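The fingertip that kept letting go

I've been putting off writing this one up. Partly I wanted to be sure we had the right cause, and partly it doesn't make me look great. We've run a full month without a repeat now, so I'm going to go ahead.

For anyone new to the blog: I work at Kultetti, a small shop that does textile sorting for secondhand resellers. We have two robot cells. Cell one handles shirts and knits. Cell two gets the heavy stuff, mostly jeans and work jackets. Each arm picks a garment off a white table, lifts it, turns it so the overhead camera can get a look at both sides, and puts it in a tray. Jitendra Sachdeva and I keep the cells running. Shanti Kaushik writes most of the grasp code. Marisol Alvarado runs the floor and has to live with whatever the two of us break.

In June, cell two started dropping jeans.

At first it was one or two a shift and we didn't think much of it. Denim is heavy and it drops sometimes. Then Marisol came by with the tally sheet from a single morning and it had 18 drops on it. The robot's own log for the same morning had none. According to the log every pick was good, every lift was good and every place was good.

That was the part that bothered me. A robot that drops things is annoying, but you can plan for it. A robot that drops things and writes down that it didn't is a different kind of problem. The cell decides whether it's okay to swing over toward the trays based on whether it thinks it's holding something. If it thinks it has a pair of jeans, it uses the slow path. If it thinks it's empty, it uses the fast path back. So a wrong answer in one direction costs you time, and a wrong answer in the other direction means the arm is moving fast with a couple pounds of fabric hanging off it.

We got to see the second kind around 4 in the afternoon a few days later. The arm had a pair of jeans by one leg, decided it was empty, and went back at full speed. The loose leg whipped around and caught the light curtain post on the right side. The curtain tripped, the arm stopped the way it's supposed to, and nobody was inside the fence. The post was bent enough that we had to replace the bracket. I was standing maybe ten feet away and it was loud.

I locked the cell out and we left it down for the night. Ramesh Rawat, who owns the place, asked how long. I told him I didn't know yet, and he said fine, which I appreciated.

The next morning we went through it in the order I always do, cheap things first. Air pressure was fine. Finger pads were worn but inside the limit. The wrist bolts were tight. Jitendra pulled the cable from the grip sensor and wiggled it for a good long while with the readings up on a laptop, and they never jumped. We swapped the sensor for the spare anyway. Same behavior. We put the old one back so we wouldn't be changing two things at once.

Then we ran the arm at 50 percent speed with the fence closed and went through pick after pick with the wrist camera recording.
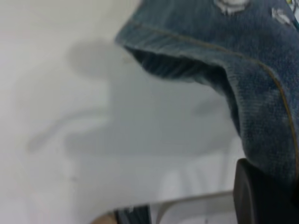

Grip sensing on our cells works off finger position and motor current. The fingers close, and if they stop before they're fully shut and the current goes up, the software says there's something in there. It works well on a shirt, and it works well on jeans lying flat, where you get two layers of cloth and a clean pinch. Where it goes wrong is when the fabric has rolled over on itself, the way this pair has, with the fat rounded edge hanging over the table and a dark hollow tucked in behind it. A finger can be pressed right up against denim like that, with the cloth draped over it, and you still can't say from the numbers what you've got. You might have a good pinch. You might have a wad that's going to unroll as soon as the weight comes on. And if it does unroll and you're left holding one thin layer, the fingers close almost all the way, and our threshold called that empty.

So we had both failures coming out of the same place. The roll gave us a "good" reading that fell apart during the lift, and the single layer gave us an "empty" reading with a whole pair of pants attached.

The question then was why June and not before. The code checked position and current once, when the fingers closed, and once more at the end of the lift. It used to check all the way through. Shanti went back through the changes and found the continuous check had been turned off in the config for cell two in the spring. She asked who did it. I did it. We'd been getting false stops on work jackets, where the zippers and snaps made the current bounce around, and I turned off the check to get through a big jacket order. I wrote it on the whiteboard. The whiteboard got erased. Jackets ran fine for weeks, then the mix swung back to jeans and there we were.

I also never told Sunita Tiwari, who handles our safety paperwork. The risk assessment for cell two lists the continuous check as one of the reasons the fast path is allowed at all. With the check off, that path shouldn't have been enabled. She was very calm about it and then she made me read that page out loud.

What we changed:

The continuous check is back on, and the jacket problem is handled with a filter on the current reading. Shanti had that working in an afternoon.

The arm now does a short pause and a small shake after lifting. If the finger position changes during the shake, it puts the garment down and tries again. It costs a little time per pick.

The empty reading no longer unlocks the fast path by itself. The overhead camera has to agree.

Any config setting tied to the risk assessment now needs two people to change it, and the change has to go in the log with a reason and an end date. Whiteboard doesn't count.

We ran 171 pairs through the next day as a test with Marisol standing outside the fence keeping her own tally. Three drops, and all three showed up in the log as drops. I'd like it to be zero but I'll take three that I know about.

A couple of people have asked if different fingers would fix this. Maybe. We have a set of wider pads from Barkel on the shelf that I want to try on the heavier denim, and Jitendra thinks a proper force sensor in the fingertip would make half of this go away. He's probably right – it's a budget question for the fall.

The bracket for the light curtain post is a new one. I kept the bent one and it's on the shelf over my desk.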